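Print
E-mail

Sorkosthorpe Tennis and Leisure Club
Minutes of the general meeting, September

The meeting was opened at 19:30 in the small room of the clubhouse. There were 21 members present, which is enough for a vote. The minutes of the last meeting were read and accepted with one correction: the roof of the equipment shed was repaired by the firm Jitaru, and not by Promema as it was written.

1. Courts
Court 2 still has the crack near the north net post. Promema has sent an offer of 1558 for the repair of the crack and new lines. Several members found this price high and asked if the lines can wait until spring. It was decided to ask Promema for a separate price for the crack only. Until then, Court 2 stays open for children's groups, but it will not be used for matches.

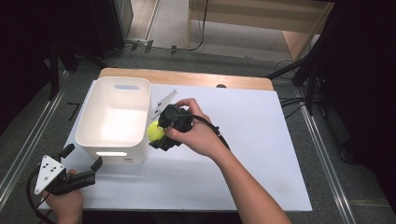 2. Equipment and balls
The meeting discussed the order for the winter season. The proposal was to buy 100 balls from Raltness, the same type as last year, and to divide them between the adult groups and the juniors. The juniors use the older balls first. One member reminded the meeting that balls are often left behind the fence and in the changing rooms. It was agreed that each court will get an open white plastic bin, the same kind as the one beside the yellow-green ball in the photo, and that the group which plays last puts the balls back in it. The ball machine will not be replaced this year. The order was approved with 3 votes against.

3. Winter hours
From October the lights will be switched off at 21:30. The evening group asked for half an hour more, but the electricity bill of last winter does not allow it. The question can be taken up again in January when the new bill has come.

4. Trip to the tournament
The club will send two teams. Members who can drive should write their names on the list beside the door. Fuel is paid by the club, parking is not.

5. Other matters
The hot water in the left shower is again not working. Jitaru will be called. A member asked that dogs be kept on a leash near the courts, and the meeting agreed.

The meeting was closed at 21:10. The next meeting will be held in November in the same room.

Print
E-mail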